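Wallport two-arm station – walk-round checklist with comments
Sunday, November 2, 2025
Checked by: Miroslava Karpenko
Chore under review: changing the batteries in a remote control

1. Table surface – PASS WITH COMMENT
I do love this chore as a test, because everybody has done it half asleep on the sofa and it still asks a great deal of a machine! There are little white crumbs around the batteries, though, so please wipe down before the next run.

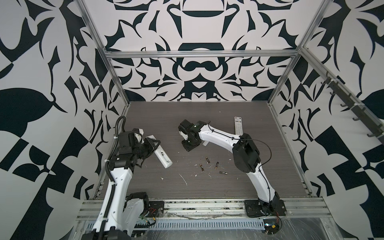 2. Small parts – PASS
Four AA batteries on the table, and both remotes within the enclosure. Please don't leave the cells out overnight, even if Savchuk wants an early start (I know, I know).

3. Cables and hoses – PASS WITH COMMENT
White ties on the left arm's hose are to be tugged by hand, gently, every 10 runs. Plastic sheet at the lower right corner – fold it and put it away, please.

4. Emergency stop – PASS
Pressed twice, reset twice, and a lovely firm click both times.

5. Ready for a real living room? – NOT YET
I'd so like to write yes. Gripping a remote is one thing, but seating a spring-loaded cell the right way round is quite another, and I would still want a person standing by. Recheck at run 200.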